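Rikeck 200 refurbished office desktop, small tower
Sold by Olteanu Computers, Drurkthorpe

Price: £156 including VAT
Warranty: 4 months, return to shop
Last updated September 22, 2023

We sell a fair number of refurbished desktops and we're still wary of the word. It can mean a machine has been stripped, tested and rebuilt, or it can mean a damp cloth and a new sticker. There is no standard that settles it. If a seller can't tell you which parts are new, assume none are.

The Rikeck 200 is a plain office machine. It will run a browser, spreadsheets, email and video calls. The maker's leaflet calls it "ready for creative work", and we wouldn't go that far. Photo editing is bearable if you're patient. Games, apart from old ones, are a waste of your evening. 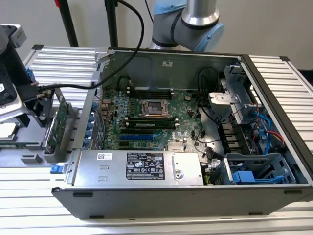 Storage is a new solid state drive, and we'd refuse to sell it with anything else. Memory is whatever the listing at the till says on the day, so ask. Some sellers push an upgrade on every customer, usually at a silly price. Try the computer for a fortnight first – most people never come back for more.

We have also stopped bundling the Clindik tune-up software. It claimed to make older computers faster. Abhishek Bansal ran it on our own shop machines in May and could find no difference we'd want to charge for, apart from a great many pop-ups.

In the box: the computer and a mains lead. Keyboard, mouse and screen are extra. There is no wireless card fitted, so you will need a network cable or a plug-in adaptor.

Delivery within Drurkthorpe takes 2 working days. Further afield it goes by courier, and their tracking page is best treated as a rumour. Collection is free – bring a sturdy bag.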